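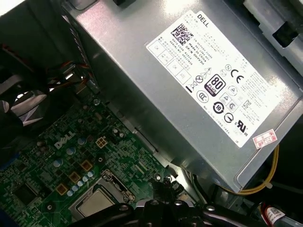

Inside the old Dell, with the gripper down over the CPU.

So I've had the Skedeck on my bench since April, and a few of you have been asking (okay, Duván Cusi has been asking, over and over) whether the arm kit is worth the money. It's December 2020 and I think I've used it long enough to have opinions!

Quick background for anyone new. The Skedeck is a tabletop arm from Horkonov with a two-finger gripper and a little camera at the wrist. I paid $510 for mine, and that got me the arm, the power brick and a clamp that I replaced the same night. Setup took me 40 minutes, most of it spent hunting for the right hex key.

What I wanted was something to help me strip old office desktops for parts. The Dell up top is a good test because there's so much going on in there: cables down the side, a big power supply with its 80 PLUS Bronze label, a green board dotted with round capacitors just waiting to be knocked. The wrist camera is the best thing in the kit, no contest. I can make out the Dell name and the Made in China line on that power supply label from my chair, which saves my neck a lot of bending.

The gripper I'm less in love with. It's chunky! Over a bare board that's fine, but inside a case it takes up so much of the view that I end up backing off, looking, and going in again. Memory sticks, yes. Small plugs with thin wires, I mostly still do by hand (sorry, Skedeck). Hooman Kazemi swears by the slim fingers that Laizer sells, and I have a pair on order.

The software is okay. You teach it a position, give it a name, and it goes back there when you ask. I've saved 10 positions for this case and two of them drift a bit after a restart, so I re-teach those every time. Support answered my email with a link to the manual page I'd already quoted to them.

Would I buy it again? Yeah, I think so, though I'd wait for a sale and skip the carrying bag. I'll post again when the Laizer fingers get here.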